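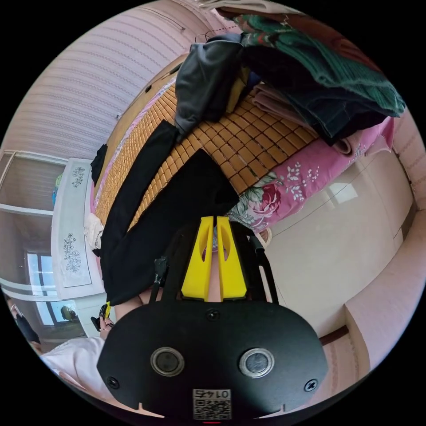
Can you freeze leftover bread dough after the first rise?
Freeze it after the first rise, knocked back and shaped, and it'll keep for a couple of weeks without much fuss.

That was the short version I sent off-list, but a few of you wanted the long one, so I'm replying to everybody. Sorry if you've had it twice!

2023-11-28, a list member wrote:

> Hello all, I made the big batch of the Brulham white from the
> recipe that went round in April, and as usual there's far too
> much of it for two people. I hate baking four loaves on the
> same day and then eating stale toast all week. I tried freezing
> a lump of dough last winter and it came out like a doorstop.
> Is it worth another go? And does it matter whether it has had
> its first rise? My oven is a bit feeble, in case that makes any
> difference.
>
> Also, has anyone used the Lalletti tins? The lidded ones. They
> seem dear for what they are.

Right then, the doorstop. My guess is that the lump went in as one big ball. I did the same for years. The outside freezes quickly, the middle sits there still puffing away for hours, and then when you thaw it the outside is slack and sour while the middle is still solid. Flatten it or shape it first. I do mine as a fat sausage, a bit shorter than the tin, wrapped in cling film and then in a freezer bag with the air squashed out.

I also put a touch more yeast in if I know some of it is going in the freezer (a pinch, I've never weighed it) because a fair bit of the yeast seems to give up in the cold. And use cooler water than normal when you mix. Warm dough gets going too fast and you're forever chasing it.

Thawing is where I used to be impatient. Overnight in the fridge, in the greased tin, with the cling film laid loosely over the top. In the morning take it out and leave it somewhere that isn't draughty until it has properly risen. In my kitchen at this time of year that can be most of the morning, so don't start it at breakfast and expect sandwiches at noon. I've done that to guests and it was a very quiet lunch.

For a feeble oven, give it a good 15 minutes longer to heat up than you think it needs, and put a heavy baking tray in while it heats, then stand the tin on that. If the top is colouring and the bottom is still pale, take the loaf out of the tin and put it straight on the shelf for the last bit. It's done when it sounds hollow underneath, though I know some people on here are very firm about thermometers!

Rolls freeze better than loaves, by the way. I open-freeze them on a tray and tip them into a bag once they're hard, so I can take out 2 at a time for soup. Enriched doughs are a mixed bag: my cinnamon buns come back beautifully, but the Pititz plait went flat both times and I've stopped trying. If anybody has cracked that one I would love to hear how.

As for the Lalletti tins, I've only got the small one without a lid. Nothing has stuck to it, but the corners are a pain to wash and I wouldn't have paid full price. My lidded tin is an ancient thing from a jumble sale and it makes a perfectly square loaf.

Oh, and label the bags. I have some sort of dough at the back of my freezer that could be pizza or could be the rye, and I'm going to have to bake it to find out.

Happy baking,
the one with the rye starter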